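Print this article | E-mail this article

4.2 What the kids did with the sink

I went into the play corner study expecting the stove to win. Every preschool teacher I talked to said the same – children cook, and then they cook some more. So when Kalkidan Woldemariam and I started going through our notes from the Nordale classrooms, I was pretty surprised by how much of the pretend talk happened at the sink instead (we logged some 3000 utterances there, against far fewer at the stove!).

A lot of it was bossy talk. "You wash, I dry." "No, that one's still dirty." Washing up seems to invite kids to hand out jobs, and the four-year-olds were much better at it than I'd have guessed. Food went in the sink too, right alongside the dishes, and then the arguing got really good, as Gebru also found with older siblings at home.
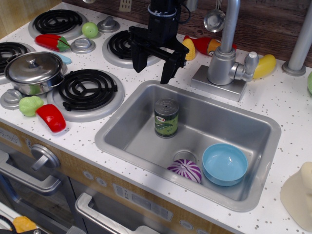 Figure 9. Toy sink with a can, a striped onion and a light blue bowl in the basin.

We coded food and dishes separately at first, then gave up on that in April. The children moved between the two in a single breath, and our categories couldn't keep up with them.

We use cookies to improve your visit. Accept | Manage settings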